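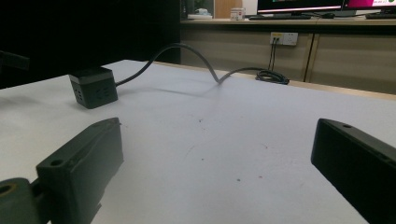 Figure 2. Cube-shaped power socket on a white tabletop, its cable arching up behind it.

4.2 Cable tidiness

Pluvus claims that a socket cube keeps a desk clear. We doubt it. In Figure 2 the cube itself takes up little room, but its cable rises in a loose curve, comes down near the middle of the table and runs on towards the back, where a coil of black cable lies. Of the 300 office workers in the Edcombe survey, 40 said a cube had left them more usable space. That is a thin result, and Nazari's scoring sheet makes it look better than it is by leaving cables out of the count.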